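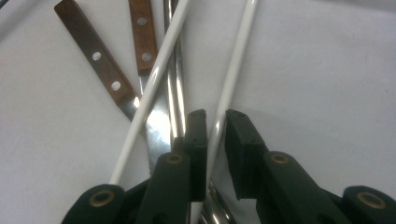 Kitchen drawer demos with a hand-held gripper - separate the pile first or leave it tangled?
Posted in: Teaching and demonstrations
Tags: cutlery, grasping, clutter, shiny objects

Hello all! I've been gathering examples for a sorting task and I'm enjoying it far more than I expected to. The job is to take mixed long things off a white surface and put each kind in its own tray. My set is wooden-handled knives, thin white rods and a few bits of shiny metal, and I drop them down so they cross over each other, because that's what a drawer looks like in my house.

I'm using a hand-held gripper with the camera on it, the dark green fingers with the flat pads. So far I have 39 good runs and I'm very happy with the ones where things lie apart. The crossed ones are where I get stuck. If a white rod lies over a blade, I sometimes end up with the pads either side of the rod and the knife at the same time, and then I have to choose between taking both and backing off to try again.

Two things I'd love to hear about. Should I keep the runs where I back off and have another go, or bin them? And does white on white matter? The rods are glossy and the surface is pale, so to my eye they nearly vanish in places apart from the bright line down the side.

I train overnight on the Polero box at our workshop in Ikdale, so I can add more in the day if the answer is simply "do more".
kettle_and_string

3 replies

Pascal Lebrun
Keep the ones where you back off! Those are gold, so long as you finish the job afterwards. If every run you show is a clean first-time pick, the model has never seen what to do when the pads come down in the wrong place, and it will get there sooner or later all on its own.

What I would bin is dithering. There's a difference between "went in, saw two things between the pads, lifted, turned the wrist, went in again" and "hovered for ages wondering". The first has a reason you can see from the camera. The second teaches it to hover. I did a whole batch of hovering last June without noticing and the arm I trained hung over the table like it was reading a menu - had to throw out more than 20 runs.

For crossed pieces, pick an order and stick to it. I always take whatever is on top, even if it's the awkward one. With your pile that means the white rods come off before the knives under them. If you take the top one in some runs and tug the bottom one out in others from the same sort of starting point, you're giving two answers to one problem, and with a set as small as yours that shows.

Also, come at the rods from across, with the pads running along the length. Sounds obvious, but when things are all pointing roughly the same way it's very easy to get lazy with your wrist and nip them near one end.

One more - are your knives blunt? Mine are. I ground the edges off before the first session and I'd do that before anything else, as you'll be putting your free hand in there to reset the pile.

mossbank
do more :)
seriously though 39 isnt a lot for clutter. i had 10 times that for spoons and it still picked up the tray

Tilly R
What a lovely task, I want to have a go now! On the white on white bit: I'd leave it in, but not for every run. I did chopsticks on a white sheet and the picks were fine near the middle and poor out at the sides, where the light was flatter. I put a grey cloth down for a third of the runs and a patterned one for another third, and it got better on all three, the white included. My guess is it had been leaning on the bright streaks to find them.

Speaking of streaks, watch the blades. Steel throws back whatever lamp you've got, so move the lamp between sessions (I shift mine every 12 runs, no science behind that number). If it stays put, the reflection always lands in much the same place and I think the model gets rather fond of it.

I label mine in Drarkance, and there's a notes box for each run where I write "crossed" or "apart". Really handy later when you want to check whether you've got enough of each. Pascal's top-first rule is a good one and I'm pinching it.

kettle_and_string
Thank you all, this is brilliant. Knives are blunt, yes! I've definitely been mixing my orders, so I'll start a fresh set tonight with top-first only and keep the old runs in a separate folder to compare. Grey cloth is in the wash but I've got a Marchetti tea towel with stripes that should do for the patterned ones.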